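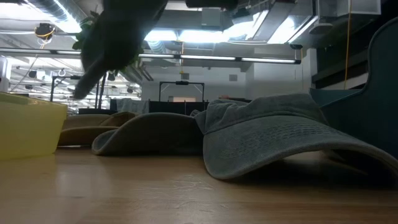
Progress report to Fernix, April 2023
Project: Lutlow, grasping of soft goods
Prepared by: Elfriede Grube
Date: 2023-04-29

Work in this period centered on caps. Soft headwear deforms under contact, and the grasp planner carried over from the Gradel trials picks poor contact points on it. We replaced the single-view planner with one that scores candidate grasps along the brim edge and the crown separately, then selects between them.

Data collection stands at 234 teleoperated demonstrations, nearly all usable after review. Demonstrations were recorded by 2 operators in sessions of 12. The policy was retrained 3 times on the growing set.

Brim grasps are now the more reliable option. Crown grasps still fail when the fabric folds under the fingertip — the planner does not yet model this. Overlapping caps remain the hardest case, and the Tiedemann segmentation module often merges them into a single object.

Next period: retrain segmentation on overlapping items, add a fold check before lift, and repeat the evaluation with unseen caps. No change to budget or staffing is requested.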